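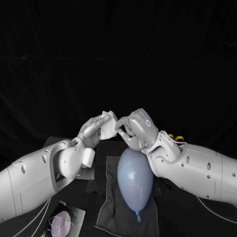
配りものなんて全部やめて、その分値段を下げてくれたほうがいい、と金子佳奈子さんからコメントをもらった。前回の粗品の記事に。

半分賛成。半分は反対。急いで書く。

うちの引き出し、開けたらポケットティッシュが17個。シムトンの開店のときのが多い。広告の紙は一枚も読んでない。店の名前すら、いま見て思い出したくらい。これで宣伝になってるのか。なってないと思う。

ただ、値段を下げろというのはどうか。宮崎の商店街の夏の催し、去年の配りもの代は3,645円だったそうだ。全部やめても客ひとりあたり何円の話でもない。それより、受け取るときに一言しゃべる、あれが消えるほうが惜しい。私はあれで近所の豆腐屋の名前をを覚えた。

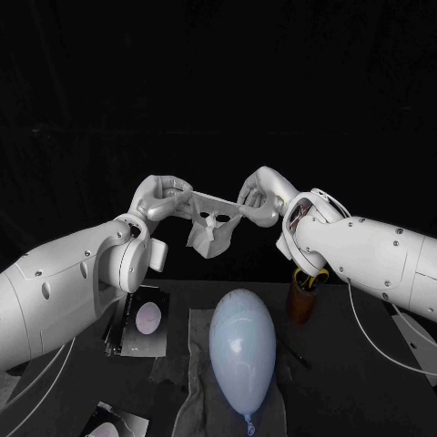

白いマスク。

マスクは困る。一時期どこでももらった。顔に合わない、ひもが痛い、でも捨てにくい。ヒダヤ・イスマイルさんは断るのが苦手で、駅前を通るたび増えると書いていた。わかる。断りにくさに乗っかった配り方、あれはやめてほしい。手を出した人にだけ渡す。それで十分でしょう。

あと子ども向け。風船はもらった瞬間が一番で、帰りの電車ではもう荷物。なのに子どもは翌朝まで離さない。こればかりは大人の損得で決めたくない。 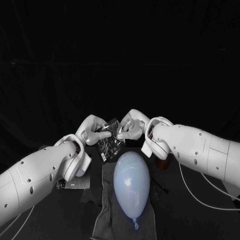 水色の風船と、小さな黒っぽい包み。

だから私の意見。数を減らして、渡す人が自分でも欲しいものだけにする。名入れは小さくていい。9月の催しでもまた山ほど配るらしい。欲しくない人は断っていい、と張り紙一枚だしてくれれば私は文句ない。金子さんは、たぶんまだ納得しないと思うけど。続きはコメント欄で。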